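首页 | 家务窍门 | 厨房 | 工作间 | 机器人调试 | 关于本站

本站使用 Cookie 以改善浏览体验。继续浏览即表示同意。 [接受] [设置]

让双臂机器人扫地:软件这边的小窍门

2021-12-18 更新
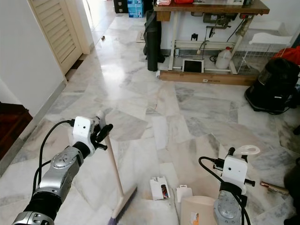
先说扫帚。别一上来就调扫的动作,先把“拿稳”调好。我在 Virkville 那套房子里折腾了好久,大半时间都花在握持上,扫的轨迹反而两个晚上就写完了。

握持

- 夹爪夹木柄,力给小了柄会在指间转,刷头一歪,后面全白搭。控制里加一个手腕力矩的监测,绕柄方向突变就停,重新夹。
- 夹点写成相对刷头的距离,别写相对柄尾。换一把扫帚柄长不一样,刷头差不多。
- 工具坐标系每次夹完重标一次。懒得标的话至少让刷头轻轻碰一下地,读个高度。我偷懒过,结果刷头悬着扫了半天空气。
- 刷毛是软的,别当刚体。位置控制压下去不是太重就是够不着,用导纳,竖直方向软一点,水平方向硬一点。

感知

石材地面最麻烦。反光,深度图上一个洞一个洞的。碎拼的石板缝又多,早先的分割模型老把缝当成线头、当成头发,规划器就认认真真去扫一条缝……

几个管用的办法:
- 同一位置多看几帧再下结论,头稍微转一点角度再看。反光会跑,东西不会跑。
- 深度没有值的地方标成“不知道”,不要标成“地面”。这条很重要,我栽过。
- 石纹单独拍一批空地当负样本。我拍了638张,加进去以后误检少多了。够不够看你家地面,花纹越乱越要多拍。
- 小圆柱之类会滚的东西单独一类。一碰就跑,跑到柜子底下就别想了。

先分类再扫

小纸盒、吸塑卡包装、瓶瓶罐罐,这些不该用扫帚。用手捡。规划里我分4档:捡、扫、绕开、问人。拿不准的一律进“问人”,程序停下来弹个提示就行。电线全部算“绕开”,别心疼那几块没扫到的地方。桌子底下垂线多的话,直接画个禁区框,省事。

拆开过的盒子不好认,口开着,形状跟训练图差很多。标注的时候把立着的、倒着的、压扁的都标上。

规划

- 扫的方向朝开阔处,别朝墙角。推到墙角还得再掏出来,多出一倍动作。
- 每一下短一点。长行程看着漂亮,中间刷头姿态一漂,垃圾就从侧面漏了。
- 扫完一下抬起来,看一眼,再规划下一下。闭环慢是慢,比一口气跑完十几下再返工强。
- 另一只手别闲着乱放。先收到身侧,碰撞检查里把扫帚柄也算进机器人本体。柄很长!很多人忘了加,第一次转身就打到桌腿。
- 线缆也要算。手腕一直往同一个方向转,缆线越绞越紧,给末关节设个软限位,到了就反转回来。

门和走廊

半开的门当障碍物处理,不要写死角度,每次启动重新看。百叶那种门板深度值忽有忽无,拟合成一整块平面更稳。走廊太长就分段,一段一张局部地图,不然里程计漂得你怀疑人生。

日志

一定要录。我用的是 Flonlow 的回放工具,老版本,存到922条就开始卡,后来按房间拆开放好了。命名写清楚房间和扫帚,别像我早期那样全叫 test_new_new2,十月份那批到现在都分不清那个是那个。

失败的别删。夹滑、漏扫、误停,各打一个标签,回头调参就靠这些。我翻出175条误停,大半是力阈值设太紧,放宽一点就好了。

常用起步顺序,照抄即可:
1. 看地面,建图
2. 画禁区(线、桌底、电器)
3. 先捡大的
4. 夹扫帚,重标
5. 短扫,看,再扫
6. 放回扫帚,双臂归位,存日志

第4步失败两次就让它停,人去递。硬试没意思。

簸箕那部分还没写完,双手配合的时序老是对不上,Gradside 那边的小房间试过一版,刷头总比簸箕快半拍。调好了再来补。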